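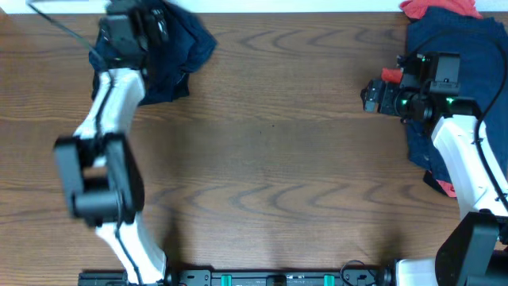 4.2 Crumpled starts and the idea of a "neutral" pile

Most household studies of folding begin with a garment already laid flat. We think this choice has done more to shape the published results than any difference between folding methods. A shirt that starts flat has had half the work done to it. In Figure 3 two dark navy cloth items rest near the top corners of a wooden tabletop, and the one on the left is bunched into soft folds, with a rounded lobe of fabric running out onto the bare wood. We would call this an ordinary starting state. Much of the literature would call it a failed trial.

Figure 3. Dark navy cloth items on a wooden tabletop; the left one is crumpled.

The Plulavard guidelines, which several groups have adopted without much argument, ask that every item be "dropped from a neutral height" before work begins. It is hard to say what this buys. Ketilsson has defended the drop as a way of making piles alike, but in our own log of 2,707 starts the drop produced shapes that two coders could not sort into the same groups with any regularity. They agreed on the flat ones and on the tight balls. For everything in between — and that was most of it — they might as well have been describing different laundry.

Color makes matters worse. On dark cloth the creases sit close in tone to the fabric around them, and a coder working from a still has to guess where one layer ends and the next begins. We asked for 15 stills of navy items to be coded twice by the same person. The second pass moved 6 of them to another group. Villaseñor reads this as a training problem and has suggested longer practice sessions. We doubt it. The same coder did well on pale towels with no practice at all, and we see no reason why skill should vanish when the cloth turns blue.

The table deserves more suspicion than it usually gets. Wood grain with a strong wavy pattern gives the eye plenty of edges that have nothing to do with the cloth. Earlier reports mention the surface in passing, if they mention it, and none that we have read tests one surface against another. Our comparison was small (50 starts on wood, the same number on a plain gray mat) and we would not hang much on it. Coders were slower on wood. Whether they were also less accurate depends on which of them is taken as the reference, and that is a poor footing for any claim.

There is also the matter of where an item lies before anyone touches it. The Taletti scoring sheet treats position as irrelevant so long as the cloth is "within reach." An item near a corner, though, leaves less room for spreading on two of its sides, and must usually be pulled inward before it can be opened out. The sheet counts that pull as a wasted move. We have left it in our move counts but report it in its own column, so that readers who prefer the Taletti totals can add it back. The effect on the ranking of methods is taken up in Section 4.3, where two of the differences we reported last January do not survive.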